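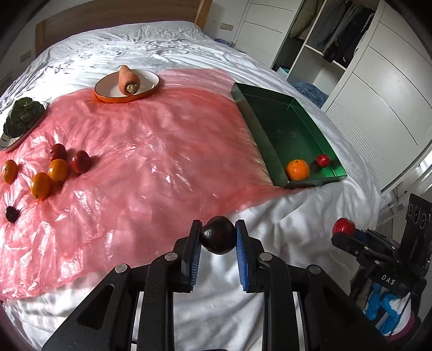
Search this site Search Enter your keywords

Lecture 7 notes: Learning from hand-held grippers
Robot Learning course, Idberg
Posted 2021-01-18

Last time we ended on teleoperation and its big headache: to get one hour of good robot data you need one robot, one trained operator and a free hour in the lab. Today's method throws out the robot for the collection step, and I think it's one of the most fun ideas in the whole course!

1. The basic idea

A person holds a gripper in each hand and does the task directly. The fingers and pads have the same shape as the ones on the robot, and a camera rides on each gripper, so what the camera sees during collection is close to what the robot's wrist camera will see later. We record two things: the video, and the path of the gripper through space (plus how far the fingers are open). Train a policy to map the first onto the second and you can run it on an arm that was never in the room.

Compare this with filming people's bare hands. Bare hands are easy to film but hard to copy (a hand has five fingers, our robot has a two-finger jaw). Holding the tool yourself forces you to solve the task the way the robot will have to. If you can't pick up a plum with parallel fingers, the robot won't either, and you find that out in the first minute.

2. What gets recorded at each step

- the wrist image, one per gripper
- gripper pose, six numbers: three for position, three for rotation
- finger opening, one number
- for two-handed tasks, the pose of one gripper relative to the other

Please don't skip the last one. Many of you left it out of the homework, and your two-handed policies bumped into themselves. Each camera alone has a poor idea of where the other hand is.

3. The fruit and vegetable sorting study

Our running case is the Nieminen set: 300 demonstrations of picking up produce and placing it on plates and trays, recorded in ordinary homes. Beds, counters, floors, anything flat enough. We love bedrooms for this. A duvet gives under the load, so the height of the support changes from one grasp to the next, and a policy that memorized "table is at z = 0" falls apart at once.

Produce is a great test for grasping too. An orange has a dimpled peel and gives good friction. A glossy tomato slips and bruises. A carrot can stand up or lie down, and the right grasp is different for each. Bok choy is mostly leaves, and where you pinch it matters a lot. Shiny plastic sheeting underneath adds bright highlights that move as the camera moves, and the policy has to learn to ignore them.

Two policies were trained with the same network and the same number of training steps:

Policy A: all 300 demonstrations from a single lab table.
Policy B: 300 demonstrations spread over 60 home setups.

On the lab table, A was slightly better. In homes neither one had seen, B won by a wide margin, and most of A's failures were in the approach, before the fingers touched anything. I find this lovely. The amount of data is identical, and the only thing we changed was where people stood!

4. Cleaning the data

The Andik scripts do three passes. First, drop any recording where tracking was lost. Second, line up the clocks of the two grippers (an offset of a few frames is enough to ruin a handover). Third, check every pose against the reach of the target arm. People lean and twist in ways an arm bolted to a table can't. The raw Nokasthorpe collection had 627 recordings, and the reach check threw out more of them than the other two passes together.

5. Open issues

Force. A video plus a path doesn't tell you how hard the person squeezed. With a stiff object you can get away with it. With ripe fruit you can't, and finger opening alone is a weak hint.

Speed. People are quick. Playing a path back at human speed can exceed the joint limits, so we usually slow it down, and then anything that relies on momentum changes.

For next time

Train on the small split for 3000 steps, first with the relative gripper pose and then without it. Plot both curves on one set of axes. Bring one failed rollout you can explain and one you can't.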